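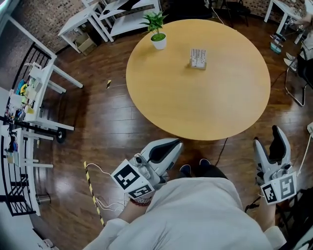

The round table, with the plant on its side of things.

I used to be a person who couldn't leave a table alone. If there was a flat surface in the room, I put something on it – mail, keys, a mug, another mug, the screwdriver I'd been looking for. A round table is the worst for this. There are no corners to push stuff into, so it all drifts to the middle and stays there until company comes.

So these are my round table habits, picked up over a lot of messy years. Take what you like!

One plant, near the edge. I know the middle is where everybody wants to put the plant. Try it over to one side for a week. You get the whole rest of the top to work on, and you can still slide things past it. A small one in a white pot is plenty. Mine gets a drink at the sink and sits there until it stops dripping, and only then does it go back on the wood. I learned that after a pale ring showed up on my last table (it never did come out, and I tried the mayonnaise thing, the toothpaste thing and the hair dryer thing).

Felt under the pot. The stick-on dots are fine, but they collect grit, and grit scratches. Peel them off every few months and put on fresh ones. I buy mine in a card of 59, such a strange number, and I've nearly gotten to the end of it.

Wipe with the grain, even on a circle. It feels natural to go round and round on a round table, and then the light comes in low and you can see every swirl. Go straight across in long strokes, damp cloth first and a dry one right after. On light honey-colored wood the streaks hide pretty well. On a dark floor they do not, but I'll get to that.

One thing at a time in the middle. When I'm sorting or fixing or wrapping, I put the one thing I'm dealing with on the table and the rest stays on the shelf. My friend Kumaresan Warrier told me he does this with bills and I laughed at him, and then I did it with the button jar and got through the whole thing before lunch. I've stopped laughing.

Now the shelf. An open metal rack next to a work table is the best money I've spent on a room. White stays looking clean longer than I expected, and the railings keep little things from rolling off the edge. Put the colorful stuff up high where you can spot it from across the room, and the fiddly little parts lower down where you can see into them without a stool. If you've got something with a handle or a hook, hang it lower down off the side and save yourself the shelf space. I dust mine with an old sock over my hand. Two minutes.

About those glossy dark floors. They're gorgeous and they show everything. Dry mop first, always, or you're just pushing crumbs around in a puddle. Then I use 500 ml of warm water with a tiny squirt of dish soap, in a spray bottle, and do a patch at a time. Wring the mop until you think it's dry and then wring it again. In August, with the windows open, I end up doing it twice as often.

Cords on the floor are the other thing. Run them along a wall if they'll reach. If they won't, bring them in from one side of the table only, so there's a side you can walk up to without thinking about your feet. Striped yellow-and-black tape on the floor is good for marking a spot you want people to notice, and it shows up great against dark planks. Pull it up slowly and at a low angle when you're done with it, and rub off any stickiness with a little cooking oil on a rag, then soap.

Last one: push long sleeves up before you reach across for anything. I've swept 3 pots off tables in my life and every one of them was a big soft cuff.

Next time I'll do the junk drawer, if I can get it open.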